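Navholm Starts Robot Trial in Its Linen Work, and Three of Us Get Our Afternoons Back

IVIREN, December. I'm Mercedes Cárdenas, I run the linen side of Navholm, and I get to write this announcement myself because I'm the one who kept asking for it! We look after 80 guest rooms here in Iviren, and starting this month two robot arms from Todach are joining us on the small-piece work.

By small pieces I mean napkins, washcloths, tray liners, and lamp runners, all the stuff that has to be picked up flat, laid out, smoothed, and stacked. In a busy month we handle 4,000 of them. Sheets and comforters stay with people, and so does making the beds. I've made beds for a lot of years and I wouldn't hand that over yet (Todach didn't ask me to, either).

We set things up right in a bedroom, with the bed and nightstand still in place. Aníbal Correa from Todach wanted the arms learning in the kind of room we work in, daylight and blinds and all. The work surface is a long padded board in royal blue, so a white piece shows up well against it.

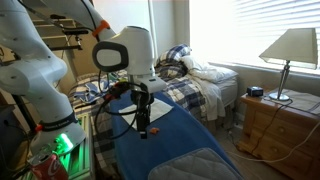

One of the Todach arms over the padded board, gripper down, in a bedroom at Navholm.

So what changes for the crew? Jean Purves, Oisín Gallagher and I have been splitting the smoothing and stacking between us, mostly after lunch, mostly standing up, and by Saturday our wrists let us know about it. Under the trial, one of us starts a batch and then goes off to do room checks, mending, and the supply orders that always got pushed to the end of the day. Hours and pay stay exactly as they were. I asked for that in writing before I asked anything about the arms, and I got it.

Jean was the doubter. "I told Mercedes I'd believe it when it could pick up one cloth and leave the other one alone," she says. "It's slower than me, and I've told it so. But I spent Tuesday on the mending pile and got to the bottom of it, and I can't remember when I last did that."

Oisín has picked up a new job out of all this. He's our operator, so he sets out the pieces, watches the runs, and writes down every miss with a note on what the fabric was. He's getting paid training time for it, and he'll train the rest of us after the holidays.

The hard part is soft things. A box is easy, a box stays a box. Anything fuzzy or floppy bends and slides and hangs however it likes, and the gripper has two fairly small fingers to deal with that. Todach put a little camera down by the fingers so Oisín can check the grip up close, which beats squinting from across the bed.
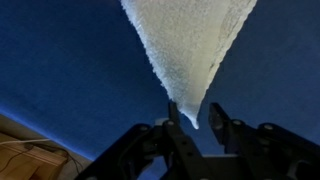

What Happens Next

The trial runs through 500 batches. Qiuyue Jiang at Todach goes over Oisín's notes with us, and any of the three of us can stop the arms whenever we want, no form to fill out. At the end the crew votes on whether they stay. If it's a yes, we'd like a second setup in the main linen room, where there's more space and I won't be stepping over cords.

Salazar, our laundry supplier, is following along and will send a couple of their people to spend a day with us. Come with questions, we've got plenty of our own.

About Navholm

Navholm runs guest rooms in Iviren and does its own linen finishing on site.

About Todach

Todach builds and sets up robot arms for small workplaces.

Press contact: Mercedes Cárdenas, linen services, Navholm. Mornings are best. If I'm out on the floor, ask for Jean.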